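Fekitz revises care rules for striped woven bedspreads

03/02/2019 – Textiles desk

Fekitz, the commercial laundry operator based in Jerura, has issued new wash and drying rules for yarn-dyed cotton bedspreads used in guest rooms and short-stay apartments. The rules replace a single general program for colored bedding that had been in use at the Jerura plant since it opened. They apply to flat-woven and textured spreads with lengthwise stripes, and leave plain white goods as they are.

The main change is temperature. Striped spreads will now be washed at 30 °C with a liquid detergent free of optical brightener. The old program ran hotter and used the same powder as the towel line. Fekitz says the brightener was the larger problem of the two. It builds up on undyed and pale yarns and gives them a bluish cast under daylight, while darker yarns next to them show little change. On a striped cloth the result is a rise in contrast that many customers had reported as fading.

The second change concerns shrinkage. In a patterned weave the plain stripes and the textured stripes do not take up the same length of yarn, and they relax at different rates in the first few washes. A spread that leaves the loom flat can come back with a slight ripple along the edges of the raised sections. Pressing hides the ripple for a night or two. The new rules call for the first wash to be done before the goods are issued to rooms, followed by tumble drying on low heat until the cloth is still slightly damp, then flat finishing under light tension along the stripe.

The work behind the rules was done with the Tănase mill, which weaves spreads and mattress covering in earth shades for the hotel trade. Test pieces went through 19 wash cycles on both the old and the new program. Length and width were measured after every fourth cycle and the color was read against an unwashed control. According to the mill, most of the shrinkage on the new program took place in the first four cycles and the cloth was stable after that. On the old program it went on to the end of the test, and the braided sections had started to pill.

Brown and tan shades behaved differently from each other. The brown yarn lost a small amount of color early and then held. The tan yarn lost almost nothing but picked up color from the brown when loads were left standing wet in the drum. Fekitz has therefore added a limit on standing time after the final spin. Loads that go over the limit are to be rinsed again before drying.

The first customer on the new program is Hidden, a chain of small guesthouses that bought around 1000 spreads from the mill in November. Hidden had planned to rotate its stock between houses, but now keeps each delivery together so that spreads in one room have been through the same number of washes. Differences between old and new stock are hard to see on a single bed. They are much easier to see on two beds side by side.

Costs are expected to stay close to current levels. The cooler wash uses less energy, while the liquid detergent is more expensive per load and flat finishing takes longer than passing the goods through the ironer at full speed. Fekitz has not published a price list for the program and says existing contracts will run to term on their present rates.

Stain treatment remains the weak point. Body oils and sunscreen are not fully removed at 30 °C, and repeated spotting with strong products can leave a pale patch that is wider than the stain. The rules ask housekeeping staff to tag marked areas and send the spread in dry, with no treatment on site. Oil stains are then handled separately with a solvent-based product before the wash. Chlorine bleach is ruled out for all striped goods, including those with white grounds.

The mill will print the new care symbols on its labels from the next production run. Older stock carries the previous symbols and can be moved to the new program without a label change, provided the buyer keeps a record of the delivery.

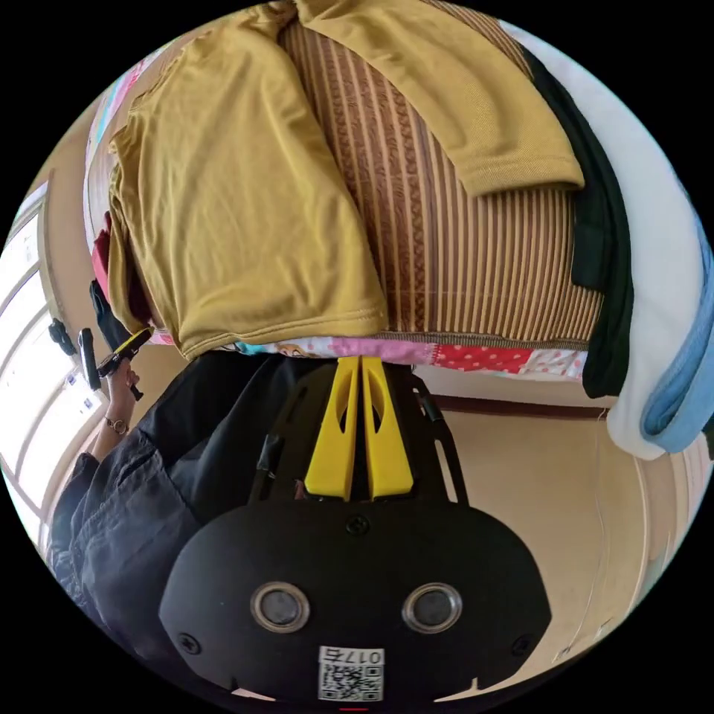 Care rules in short

Wash at 30 °C, liquid detergent, no optical brightener.
Wash once before first use.
Do not leave wet loads standing in the drum.
Tumble dry on low and remove slightly damp.
Finish flat, with light tension along the stripe.
No chlorine bleach – tag stains and send the spread in dry.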